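BTY 214 Cosmetic Formulation and Skin Science
Unit 5 handout: Moisturisers, barrier function and the assessment of product claims
Prepared by Albertina Peixoto. Laboratory supervisor: Aurora Mota.

Read this handout before the March practical. The emulsion theory from Unit 4 is assumed, including HLB selection and the order of phase addition.

5.1 The stratum corneum as a target

The stratum corneum is the outermost layer of the epidermis. It consists of flattened, anucleate corneocytes embedded in a lipid matrix composed chiefly of ceramides, cholesterol and free fatty acids. Most cosmetic moisturisers act here. Claims that refer to deeper tissue need to be read with care, as the barrier that retains water also limits the entry of applied substances.

Water is held within the corneocytes by natural moisturising factor (NMF), a mixture of free amino acids, pyrrolidone carboxylic acid, lactate, urea and inorganic ions. NMF is water soluble. Repeated washing with surfactants removes part of it and disturbs the lipid matrix, and the skin then feels tight and may scale.

Transepidermal water loss (TEWL) is the passive diffusion of water vapour through the stratum corneum to the air. It is expressed in grams per square metre per hour. A raised TEWL generally indicates a weakened barrier, but sweating, draughts and room humidity all affect the reading.

5.2 Classes of moisturising ingredient

Occlusives form a hydrophobic film that slows evaporation. Petrolatum is the standard reference material. Mineral oil, lanolin, dimethicone and plant waxes are also used. Petrolatum is highly effective and inexpensive, but its greasy feel limits the level consumers will accept in a facial product.

Humectants bind water. Glycerol is the most widely used; sorbitol, propanediol, sodium PCA, urea and sodium hyaluronate are common. In dry air a humectant used without an occlusive may draw water from the lower layers and lose it at the surface, so the two classes are normally combined. Glycerol becomes noticeably tacky as its level rises.

Emollients fill the spaces between desquamating corneocytes and smooth the surface. Esters such as isopropyl myristate and caprylic/capric triglyceride spread readily and are chosen largely for skin feel. Several emollients are weakly occlusive as well, and the boundary between the two groups is one of convenience.

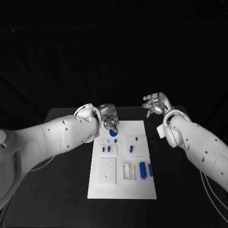 Barrier lipids form a fourth group in some textbooks. Ceramides, cholesterol and fatty acids may be supplied together in proportions intended to resemble those of the native matrix. The ratio matters: studies on disrupted skin have found that incomplete mixtures can delay recovery. Ceramides are also difficult to keep in solution. They crystallise on cooling if the oil phase is poorly chosen, and students should check for graininess under polarised light.

5.3 Proteins and peptides

Native collagen is a triple helix with a molecular mass near 300 kDa. It does not cross intact stratum corneum in any meaningful amount. Applied to the surface, it forms a hydrated film that reduces the appearance of fine dehydration lines while it remains in place. Hydrolysed collagen has a much lower molecular mass and behaves mainly as a humectant and substantive conditioning agent. Neither should be described as replacing dermal collagen.

Elastin hydrolysates are handled in the same way. Their film is slightly more flexible. Both are sensitive to microbial attack and place an additional load on the preservative system.

Short synthetic peptides are a separate case. Some are acylated with palmitic acid to improve their affinity for the lipid matrix. Evidence varies considerably from one peptide to the next, and much of it comes from cell culture. When reading a supplier dossier, note whether the test used the raw peptide or the finished formula, and at what concentration.

5.4 Worked base formula: Orton cream

The base used in the practical is referred to as Orton cream. It is an oil-in-water emulsion with a non-ionic emulsifier. Quantities are percentages by mass.

Phase A (water phase)
Purified water: to 100
Glycerol: 5
Disodium EDTA: 0.1
Xanthan gum: 0.2

Phase B (oil phase)
Caprylic/capric triglyceride: 8
Cetearyl alcohol: 3
Glyceryl stearate and PEG-100 stearate: 4
Dimethicone: 2

Phase C (cool-down)
Phenoxyethanol and ethylhexylglycerin: 1
Citric acid solution: as required to pH 5.5

Disperse the xanthan gum in the glycerol before adding water. Heat phases A and B separately to 75 °C. Add B to A under high shear and homogenise for 2 minutes. Change to the anchor stirrer and cool at low speed. Add phase C below 40 °C. Replace water lost by evaporation, adjust the pH, then fill.

Prolonged shear during cooling breaks down the lamellar gel network formed by the cetearyl alcohol and emulsifier. The batch will appear satisfactory on the day and thin out in storage. Record the stirrer speed at every 10 °C interval.

Each bench group prepares a 360 g batch. One group member should be responsible for the batch sheet throughout. Corrections are made with a single line and initials; correction fluid is not acceptable in a laboratory record.

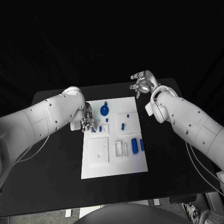 5.5 Stability and preservation

Divide the finished batch among clear glass jars and label each with batch code, date and storage condition. Samples are stored at 5 °C, at ambient temperature and at 40 °C. A further sample undergoes freeze-thaw cycling. Inspect for creaming, coalescence, colour change and odour, and measure pH and viscosity at each interval.

Viscosity must be measured at a constant temperature. Report the instrument, spindle, rotational speed and time of reading. A viscosity figure without these conditions cannot be compared with any other.

Accelerated storage is useful for screening and does not replace real-time data. An emulsion can fail at 40 °C through melting of a waxy component that would be stable on the shelf. The reverse also occurs, particularly with crystallisation in the cold.

Preservative efficacy is evaluated by challenge testing, in which the product is inoculated with specified bacteria, yeast and mould and the survivors are counted at intervals. Packaging affects the result in use. A wide-mouthed jar is opened and touched repeatedly, whereas an airless pump restricts contamination. A formula that passes in one pack should not be assumed adequate in another.

5.6 Instrumental measurement of hydration

Corneometry estimates stratum corneum water content from capacitance. Values are in arbitrary units and depend on the device, so results from different instruments should not be pooled. The probe is sensitive to product residue, salt and hair at the measurement site.

Participants acclimatise for at least 20 minutes at controlled temperature and humidity, with the forearms uncovered. They should avoid applying any product to the test site on the day of measurement and should not have had caffeine shortly before it. One untreated site is retained on each forearm. Treatment sites are randomised to allow for the hydration gradient between wrist and elbow.

Wrinkle depth is commonly assessed by silicone replica or fringe projection. Both methods are affected by facial expression and posture. A reduction measured one hour after application usually reflects swelling of the stratum corneum and should be reported as a temporary effect.

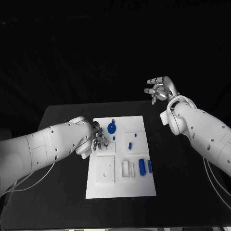 Self-assessment questionnaires measure perception. They are legitimate evidence for a claim worded as perception ("skin feels softer") and poor evidence for a claim about structure. The wording of the questionnaire should be settled before the trial starts, and the full set of responses retained.

5.7 Case study: the Iltier and Moreira creams

Two facial creams are compared. Moreira cream contains 5% glycerol with petrolatum and carries the claim "hydrates dry skin". Iltier cream contains hydrolysed collagen and a palmitoylated peptide and carries the claim "rebuilds the skin's natural support". Each was tested on 27 participants with mature, dry skin. The endpoints were corneometry and self-assessment.

The Moreira claim matches its endpoint, provided the treated sites differ from the untreated control. The Iltier claim refers to dermal structure, and neither endpoint measured it. An improvement in hydration, however large, would not support the wording. The formula may well be the more pleasant of the two to use, but that is a separate question.

Regulatory position also needs to be considered. In Canada, a product represented as modifying organic function may be classified as a drug regardless of its ingredients. Wording therefore determines the evidence needed and may change the category under which the product is sold. Compare "reduces the look of fine lines" with "stimulates collagen production".

5.8 Written task

Using the Grurkance label supplied in class, identify each performance claim and classify it as sensory, cosmetic or structural. For each one, name a suitable endpoint and control. Rewrite any claim that could not be supported by a topical cosmetic of that composition. Comment on the position of the active ingredients in the ingredient list, bearing in mind that ingredients present at 1% or less may be listed in any order after the others.

Attach the batch sheet, the stability table and a graph of viscosity against storage time. State units on all axes. References follow the department style guide. Submissions go to Aurora Mota through the course site by 4 p.m. on the due date shown there.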